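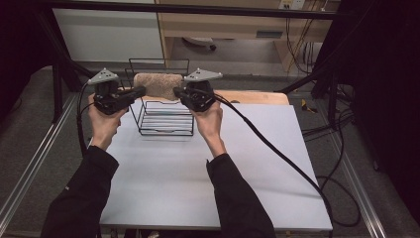

A kitchen sponge has a hard life, and most of us make it harder by leaving it flat in the bottom of the sink, sitting in whatever the last pan left behind. I did that for years in our old apartment and bought sponges by the bag. What finally changed my ways was giving the sponge a regular place to stand. A plain black wire rack does the job nicely, and if you rest a tan sponge upright along the back edge, with the tall rear frame behind it, the air can reach both of its big faces. The rack takes up so little room that even my tiny kitchen on Clollcombe could spare the space, and that kitchen could barely spare the space for me!

So this is my little evening routine for the sponge, the cloth and the rack. It takes 5 minutes once you know it, maybe longer the first night if your rack has been neglected the way mine had.

What you need

A wire rack with an open bottom
A sponge
A small towel, the terry kind, washed at least once before you use it
Dish soap
White vinegar
An old toothbrush for the corners of the rack

I use Soltley soap because the grocery near me carries it, but any dish soap you like will be fine.

Step 1. Rinse the sponge until the water runs clear

Hold it under warm water and squeeze, let it fill up again, and squeeze again. Keep going until you see no more suds. I used to stop far too early, and the soap left inside made the sponge feel slimy by the next morning. If you've been scrubbing something greasy, work in one more drop of soap first and then start the rinsing over. Press the sponge flat between your palms at the end – please don't wring it like a rag, or the corners will start to tear.

Step 2. Wipe down the rack

Lift everything off and go over the wires with the towel, a little damp, with a dab of soap on it. Follow each wire along its length and you'll get done quicker than you think. Get the toothbrush into the places where the wires meet. Once a week I add a splash of vinegar to a bowl of water and wipe with that too, then rinse it off well. My neighbor Kam-wah Tam puts her whole rack in the bathtub and sprays it, and hers does look better than mine, I'll admit.

Step 3. Stand the sponge up

Set it on one of its long, narrow sides near the back of the rack, leaning lightly if it wants to. Don't wedge it between two plates. If your sponge is worn and keeps flopping over, it has probably earned its retirement (mine go on to clean the bicycle for a while before they get thrown out).

Step 4. Lay the towel out square

Rinse the towel, wring this one as hard as you please, and give it a good snap. Spread it on a clean, flat surface and smooth it with your hands from the middle outward, pulling the corners so they don't curl under. A small brown one is very forgiving about tea stains, I find. When the top feels dry, turn it over and leave it a while longer. In damp weather I skip this and hang it over the oven door handle.

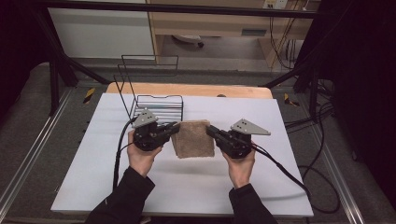 Step 5. Put things back in the morning

Fold the dry towel in half, then in half again, and tuck it beside the rack where you can grab it. Give the sponge a squeeze. If it's still soggy in the middle, turn it end for end and let it stand until lunch. Towels go in with the hot wash every 3 days at our house, more often when there's company, and I start a fresh sponge whenever the old one keeps its smell after a good rinse.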